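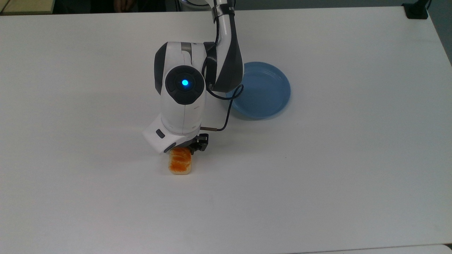

Graketti reabre su cocina de pruebas en Hiltville y estrena la línea de conservas Naciri

Hiltville, 29 de julio de 2024. Hola otra vez, soy Elibariki Kombo y escribo yo las notas de prensa de Graketti desde que empezamos, así que ya sabéis que me enrollo. Esta trae dos noticias: volvemos a abrir la cocina de pruebas y, por fin, sale a la venta Naciri, nuestra línea de conservas de verduras. Llevo meses mordiéndome la lengua en todas las cenas con amigos, y qué ganas tenía de contarlo.

Empiezo por las conservas. Naciri sale con cuatro referencias: pimiento asado con comino, berenjena encurtida, zanahoria con limón y una crema de garbanzo y tomate seco que, si me preguntáis a mí, es la mejor de todas (en la oficina gana la berenjena por goleada, pero yo no cambio el voto). Los tarros son de 300 gramos, de boca ancha, para que quepa una cuchara de las normales y no haya que pelearse con el fondo. Ya está bien de tarros estrechos.

La receta del pimiento es la que más guerra nos dio. La primera versión llevaba vinagre de vino y me recordaba a una ensalada olvidada en la nevera. Pasamos al de manzana, bajamos la sal, volvimos a subirla un poco, y en total hicimos 43 pruebas hasta dar con la que se vende ahora. Guardo todas las fichas en una carpeta azul, con manchas de aceite y comentarios a lápiz como «esto sabe a lunes». El que quiera verlas que me las pida en la visita, que me encanta enseñarlas.

La verdura viene de Lernuvmont y nos llega a primera hora, casi siempre antes de que yo haya tomado el segundo café. Trabajamos con lo que hay en el campo en cada momento, y eso quiere decir que la zanahoria puede faltar unas semanas en otoño. Prefiero avisarlo ahora y ahorrarnos todos los correos. Los pedidos pendientes se servirán por orden de llegada en cuanto vuelva a haber cosecha buena.

Y ahora, la cocina. La cerramos en junio para cambiar la instalación eléctrica, que ya iba pidiendo la jubilación, y de paso nos metimos con los fregaderos, la ventilación y el suelo del almacén. Lo del suelo no estaba previsto. Levantamos una baldosa suelta, luego otra, y cuando quisimos darnos cuenta estábamos eligiendo colores de muestrario (salió un gris clarito, bastante sufrido). El horno viejo se queda, porque calienta más por la izquierda y ya le tenemos cogido el truco.

Con la reapertura vuelven también las catas abiertas al público. Los grupos serán de 16 personas como máximo, duran una mañana y se prueban las cuatro conservas con pan, queso fresco y lo que se nos ocurra ese día. En la última cata antes del cierre sacamos una tarta salada de berenjena que no estaba en el programa y desapareció antes de que yo pudiera cortarme un trozo. Sigo un poco dolido. Hay que apuntarse antes por teléfono o en la propia tienda, y quien tenga alergias que lo diga al reservar, por favor, que con el sésamo y los frutos secos vamos con muchísimo cuidado.

Las conservas se pueden comprar ya en nuestra tienda de Hiltville y en más de 50 comercios de alimentación de la comarca. La lista completa está colgada en la puerta y también la tenemos impresa en el mostrador. No hay venta por internet de momento. Lo hemos hablado mucho y el vidrio viaja regular, así que hasta que encontremos una caja que nos convenza seguiremos vendiendo cara a cara.

Una cosa más para los que tenéis restaurante o bar: habrá formato grande de pimiento y de berenjena, en cubo con tapa, y podéis pasar a probarlo cualquier mañana sin pedir cita. Traed pan si sois muchos. El precio depende de la cantidad y del reparto, de modo que es mejor hablarlo en persona.

A los compañeros de prensa les guardamos un juego de tarros en la tienda, a nombre de cada medio. Para entrevistas, fotos de producto o visitas a la cocina, preguntad por mí, Elibariki Kombo, en el mostrador de Graketti. Si estoy con las manos en el pimiento tardaré un poquito en salir, pero salgo.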